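Kukbridge Home and Garden Forum
Storage and Tidying
Thread: Plastic bins for small things - do you use one big one or many little ones?

bego_barroso
Posts: 243

Good evening to all. I hope this is the correct section, if not please move me.

In February I moved to a smaller flat and I have a problem with small things. I don't mean clothes or books, those have their place. I mean the little objects that arrive in the pocket and then live on the table: tickets, small boxes, batteries, the spare button in its bag. Before, I had a drawer for this. The new kitchen has only two drawers and both are full with cutlery and tea towels.

My idea is to have one plastic bin on the shelf beside the door, and everything small goes inside until Friday, when I empty it and put each thing where it belongs. I chose turquoise because I lose grey things and black things very easily, and on a bright floor I can find them at once. 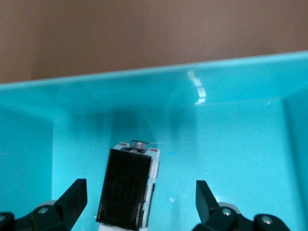 The walls of the bin are smooth inside, so I can wipe it with a cloth in one minute. My doubt is the size. With a few things in it, they slide from one side to the other when I carry it. With many things in it, I think I will have again my old drawer, only in a different colour. Do you use one large bin or several small ones? And does somebody put a mat in the bottom?

Begoña

oldshelf
Posts: 531

One large bin is a drawer without a front. Sorry, but I've done it and it filled up in a fortnight. Get four or five small ones and label them.

culus_lane
Posts: 88

Disagree with oldshelf. Small ones are fine if you're the sort of person who sorts as you come through the door. I'm not. I drop everything in one place and deal with it later, and if there were five little tubs I'd drop everything in the nearest one.

What matters is whether you really empty it. Begoña says Friday. If Friday happens, one bin is plenty.

oldshelf

"If Friday happens" is doing a lot of work there.

bego_barroso

Thank you both. Friday will happen, I am quite strict with myself, but I understand the doubt!

I should explain that I am alone in the flat during the week, and my sister comes at the weekend with her two children. So the bin must be empty before they arrive, otherwise the small things walk away to other rooms.

trini_moya
Posts: 160

Hello Begoña, I had the same kitchen problem in our old place in Culus. For the sliding I cut a piece of the rubbery drawer liner, the kind you buy on a roll. It works, but take it out and wash it from time to time, it collects crumbs and I don't know from where.

Felt I would not recommend. It looks nice for a week, and then every hair in the house is in it.

Trinidad

pegs_and_string
Posts: 12

Has anyone tried the divider sets from Undetik? You push them against the sides and they stay by themselves. I got mine at the Barrios hardware shop, the one near the station.

oldshelf

I tried them. They stay as long as the sides are straight up and down. Mine slope, like on most bins, so the dividers popped up whenever I pulled something out. Measure at the bottom and at the top before you spend money.

pegs_and_string

Mine slope a bit too and they've been all right. Perhaps you had the long ones? The short ones hold better.

oldshelf

Could be, I had the long ones.

bego_barroso

I went this afternoon to measure, and yes, mine is narrower at the bottom. So I will leave the dividers for now and try the liner of Trinidad first, which is also cheaper.

One more question, for the plastic. A shiny bin like this one, does it scratch quickly? I don't want to use the rough side of the sponge if it will become dull.

trini_moya

It will scratch with the rough side, yes. Use the soft side with a drop of washing-up liquid, then dry it with a tea towel so there are no water marks. And don't leave it in full sun on the window sill. I had a red one which became pink on one side only.

culus_lane

Seconding the sun thing. Also, keep the batteries in something separate, please. Loose batteries with keys and coins on top of them is not a good mix, whatever size of bin you end up with.

bego_barroso

You are right about the batteries, I did not think of it. I have an empty jam jar with a plastic lid and they can go there.

Then my plan is: one bin, the liner, the jar on the same shelf. If after a month it looks like my old drawer I will come back here and oldshelf can say that he told me.

oldshelf

She, not he. And I will.

bego_barroso

I am sorry! She. I will write in this same thread when the month is finished.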